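# Pellix Bench Cell Rule Kit

Every lab with a gripper has rules for it. Most are on a sticky note, and the note is behind the freezer. The Pellix rule kit puts them on eight laminated cards and in a simulated bench that enforces them, which the sticky note never managed.

**What you get**

- 8 cards, one rule each, in type you can read with goggles on
- a simulated bench with racks, plates and clear panels to steer around
- a run log listing every rule broken, and by which line of your script
- a blank sign-off sheet

**The rules people argue with**

*Card 2: Open fingers on approach.* Fingers stay spread until the gripper has stopped over its target. Closing on the way saves a moment and costs a rack.

*Card 3: Clear counts as solid.* Any see-through panel goes into the collision model at full size. "But you can see through it" is not a defense the log accepts.

*Card 5: Simulate first.* A new routine needs 60 clean simulated runs before it touches the real bench. A changed routine needs 40. Renaming a variable is a change. Sorry.

*Card 7: Empty plates stay in the model.* Somebody will put something on one by Saturday.

**Fit and limits**

The kit runs with Nelus controllers and reads Velia layout files. Our own test bench at Machala has logged 2,264 runs under these cards, including an afternoon we have agreed to call training. The kit doesn't replace your site's risk assessment, and the cards won't stop an arm if you hold them in front of it.

Replacement cards are sold singly. Card 5 goes missing the most.

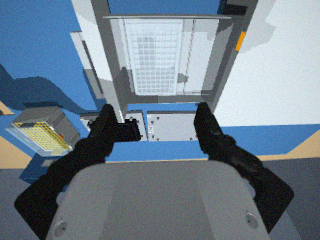 Dropping the count to 40 for a changed routine seems generous to me, and our lab kept it at 60 for everything. I'd also like Card 3 in a bigger size, for the door.
— Velia user, Machala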